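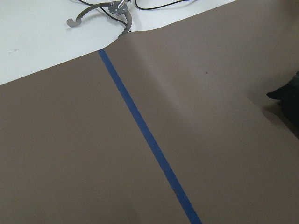
Parveen Siriwardena and Wenceslao Gaete had been engaged for 253 days when he asked her again, this time from the roof of the Clurnivside bus depot, with a brass band below and a friend filming from each end of the street. She said yes, as she had the first time. The clip was up before they'd reached the restaurant.

I watched it four times, looking for the moment when somebody is surprised. I don't think there is one. Parveen glances at the nearer phone before she looks up at the roof. Her hair has been done. When I asked her about it, she laughed and said she'd known for three weeks, and that the band had called her by mistake to ask about parking.

"The first one was in the kitchen," she told me. "It was nice, but we had nothing to show anybody."

So they bought a second one. The seller was Kollelent, a small company that stages proposals, and lately what it calls re-proposals, for couples who feel the original didn't come out right. The basic package costs $2000. For that you get a planner, a location, two people to film and a promise of "real emotion, guaranteed." I asked how the guarantee works. Abdul-Rahman Abugri, who started the company after nine years of booking wedding bands, said no couple had ever asked for the money back. That's a different thing from an answer, and he seemed to know it.

Abugri is likable, and he doesn't pretend much. He says a third of his customers already have the ring. Some already have the hall. One pair, he says, had already been married at the courthouse and wanted the question on film to play at the party. I asked if the guests were told. "Why would you tell them?" he said.

It would be easy to get snooty here. People have always staged the tender parts of a wedding. My parents cut their cake twice because the photographer was changing his film, and they look delighted in the second picture. But they weren't trying to fool anyone, and it took ten seconds. The depot roof took a permit and two rehearsals.

What bothers me more is the talk about romance, as though size were proof of it. Kollelent's website says a big question "sets the tone for a lifetime." Does it? The company couldn't point me to anything behind that line — no survey, not even a list of couples who are still together. Abrehet Abdella, a marriage counselor in the same town, wouldn't say grand proposals do harm. She did say that she has never heard a couple in trouble bring theirs up.

Then there's Gebremedhin Nigatu, who paid for the full package last November at Rukisine, the lakeside hotel. There were seven rowboats, each with a lantern. The wind got up and five of them had to turn back. His girlfriend, Abera, had a cold and said yes through a scarf. In the finished video the wind is gone, replaced by a piano, and the boats that turned back have been cut.

I asked Nigatu which version he remembers now. He had to think about it. "The video, mostly," he said. "I've seen that more."

Parveen and Wenceslao are getting married in the spring. They've booked the same band, and Kollelent has offered them a discount on a surprise first dance.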